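Hetasus (band)

Hetasus are a rock band formed in Fincombe by singer and guitarist Eilidh Gillies and drummer Bilal Chidiac. The lineup also includes bassist Imani Zamora and keyboard player Hyun-seo Yang. The band has released two studio albums, Galtwood and Jara, and is known for long instrumental passages and for the heavy use of organ in place of a second guitar.

History

Gillies and Chidiac met at school and first played together in a covers band that performed at weddings and pub nights. They began writing their own songs after the other members left for college. Zamora joined after answering a card pinned up in a music shop, and the three played their first show as Hetasus to 36 people in the upstairs room of a Fincombe pub. The name comes from a misprint on a poster and has no meaning.

Yang joined the following August. He had trained as a church organist, and his arrival changed the sound of the group. Earlier songs were short and built on guitar riffs, while the material written with Yang was slower and often ran past seven minutes. A four-song EP was sold at shows in a run of 344 copies and has not been reissued.

Galtwood

The first album was recorded with producer Ekkachai Thongdee, who had worked mostly with folk acts. Thongdee asked the band to play each song live in one room, with vocals added later. Gillies has said she disliked the method at first – she was used to building songs up one part at a time – but the band kept it for everything they recorded afterward. The closing track, "Salt Road," became a regular encore.
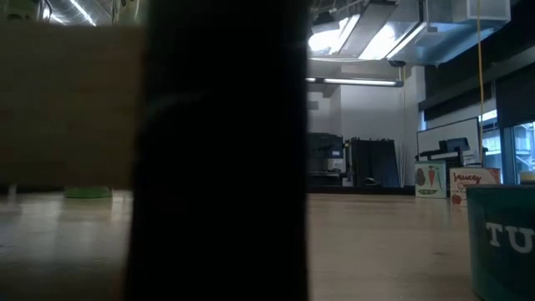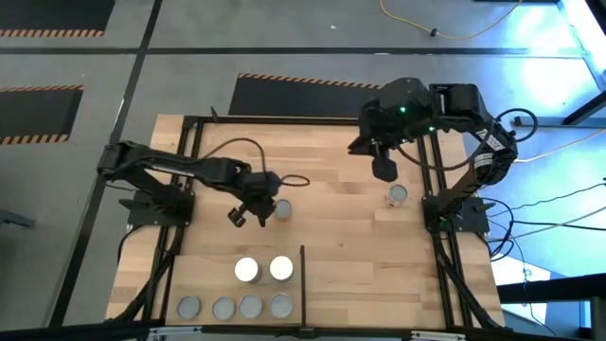
Jara was written over one winter and is the longer of the two albums. Its lyrics deal with work, moving away from home and the death of Zamora's grandfather, a furniture maker. The song "Bench" is about the last table he built, and its first verse describes a top glued up from strips of pale wood, much like the butcher-block tabletop in the second picture. Zamora wrote the words and sings lead on the track, her only lead vocal on either album. It was released as a single with a shorter edit of "Low Water" as the second song.

Touring

Hetasus played 104 shows in support of Jara, most of them in small clubs. Chidiac missed part of the tour with a wrist injury and Thongdee filled in on drums. A live recording of one of these shows, with Thongdee playing, was offered as a download to members of the band's mailing list.

Musical style

Reviewers have described the band as hard rock with elements of progressive rock and gospel. Gillies plays in lowered tunings and rarely takes solos, leaving most lead parts to Yang's organ. Zamora uses a pick and a light amount of distortion. Set lists change from night to night, and several songs have been played live for years without being recorded.

Members

Eilidh Gillies – vocals, guitar
Imani Zamora – bass, vocals
Hyun-seo Yang – organ, piano
Bilal Chidiac – drums

Discography

Galtwood (studio album)
Jara (studio album)
"Bench" / "Low Water" (single)

This page was last edited on 4/5/25.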